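Section 3: Picking Up Bottles
Dinitum Two-Arm Chore Bench – Set-Up Guide
Revised 3 July 2018 by Touran Amini
595 shares | 3 comments

Can a machine tidy up after a party yet? Sort of. Follow these steps and lower your hopes to a sensible height.

1. Clear the floor of last night's trials. Put the bin at the back, with a bag folded over the rim.

2. Scatter the bottles. Use a mix of labels and colors, and crush a few. A row of matching new bottles will make the arms look brilliant and teach you nothing.

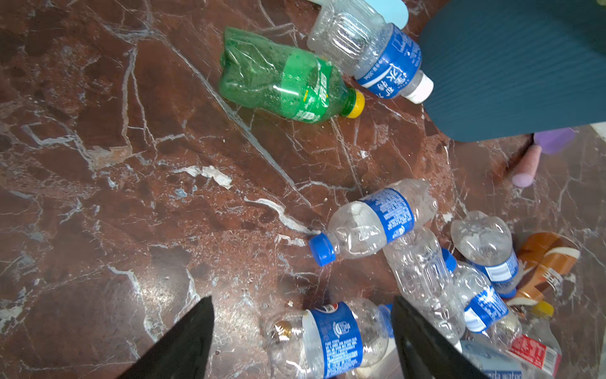

3. Start the wrist view and check that both fingers show. If a bottle already lies between them, do not congratulate the arm. It has to close on the thing first.

NOTE: Clear plastic on shiny stone is hard going. The arm may take a glossy streak for a bottle and grab at it with great confidence. Lower the lights before you call Cirilo Contreras.

4. Run one arm at a time until each can lift a bottle and let go of it over the bin. Letting go is the hard part.

5. Run both arms together. Keep them at the same height over the pile and let each work from its own side.

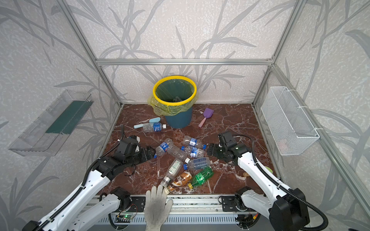 Plan on 19 minutes for a full run, or a good deal less if you do it yourself – which you will want to, by minute four. Resist. A toy shovel near the bin is fine to leave out, but the arms have not learned to use it.

CAUTION: Pause the arms before you reach in. Gloves keep your hands clean. They do not stop a motor.

Comments

ledier_fan: We logged 1,055 tries at the Perisstead shop. Crushed bottles beat us every time.

Sandoval: Step 4 is right about letting go. Ours carried one bottle back and forth until lunch.

mopandbucket: My teenager has the same problem with the bin.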